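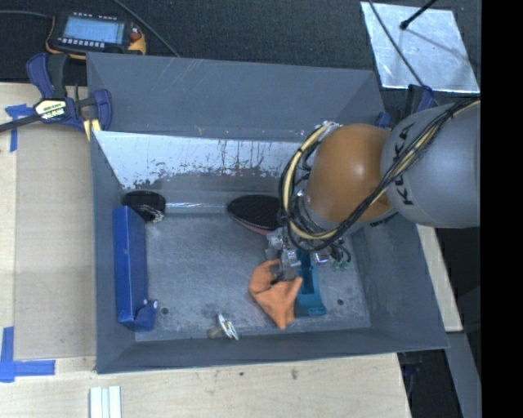
Gripper Comparison Service: Frequently Asked Questions

What does the service offer?

Bramutix tests grippers on behalf of manufacturers and buyers. Each gripper is fitted to an arm and set to pick mixed items from a bin, soft goods such as cloths included.

How many grippers may I submit?

Up to 3 per application. Each completes 130 picks with the same set of items.

May I supply my own items?

Yes, provided that they fit in the bin and have no sharp edges. Please send two of each — one is kept as a spare.

Which arm will be used?

The arm is agreed with Katherine Bermúdez before booking. Applicants should state the weight of the gripper and its flange pattern, and whether it needs compressed air.

May I attend?

Applicants may attend on the first morning, from 9.30 am. Safety shoes are required.

When will I receive the results?

The report is sent within 7 working days of the last pick. It lists every missed or dropped item. Queries should be addressed to Saqib Bajwa, quoting the application number.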